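Preparing a Meeting Room for a Visiting Group

Trestus Learning Center, Room Use Guidance
Revised 8/7/21

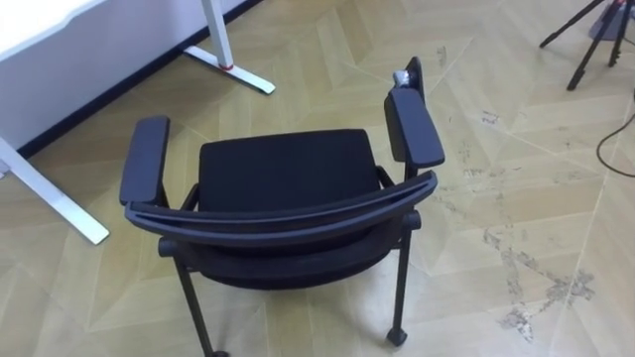 A black armchair on parquet flooring.

This page sets out the steps for staff and outside groups who have booked a room at the Center. Please read it before the day of your booking. It applies to the Camada Room, the Plirka Room and the ground floor hall. Separate guidance covers the kitchen.

Before you begin

You will need the booking confirmation, the room key and a copy of the floor plan. Keys are issued at the front desk on presentation of the confirmation and must be signed for by the person named on it. A key may not be passed to another group, even where one booking follows directly after another.

Allow time for setting up within the hours you have booked. Groups may not enter a room before their start time unless this has been agreed in writing.

Step 1. Confirm the layout

Three standard layouts are available. Rows suit talks and presentations. The open square is intended for meetings in which all members are expected to speak. Table groups are used for workshops and training sessions.

The layout is chosen at the time of booking and printed on the confirmation. Changes made after that point should be sent to the bookings office by email. The hall holds 100 people in rows. The limit for the other two layouts is lower and is posted inside the door of each room.

Step 2. Set out the tables

Place tables before chairs. Tables on wheels must have their brakes released before they are moved and locked again once in position. Folding tables should be carried by two people and must not be dragged across the floor. Check that the legs have clicked into place.

Keep the route to each exit clear. No table may stand in front of a fire door, a radiator or the electrical cupboard.

Step 3. Set out the chairs

Lift chairs to move them. Parquet floors mark easily, and repairs to a damaged floor will be charged to the group that made the booking. Armchairs take more space than stacking chairs and should be used only in the open square layout.

In rows, leave a center aisle and place no more than 11 chairs in an unbroken row. Leave spaces for wheelchair users at the front and at the back, so that visitors have a choice of where to sit.

Step 4. Test the equipment

Switch on the projector at the wall first and then with the remote control. Connect the laptop only when the blue start screen is showing. If no picture appears, select the second input and wait a short while before trying again.

Microphones are stored in the desk drawer. Spare batteries are available from the front desk. Groups that need the hearing loop should ask for it to be turned on when collecting the key.

Step 5. Post the signs

Signs with the name of the group may be placed on the stand outside the room. Tape, pins and putty are not permitted on painted walls or doors. The Güneş display boards in the corridor may be used for posters, provided that any notices already on them are left in place.

After the meeting

Return the furniture to the arrangement shown on the floor plan. Stacking chairs go back to the store in stacks of no more than six. Remove all food and paper, close the windows and switch off the projector at the wall.

Report any breakage on the form kept beside the door. The key must be handed in at the front desk before the group leaves the building.

Questions about this guidance should be addressed to Sota Tamura, Bookings Office. Requests for regular bookings in the coming year are accepted from May.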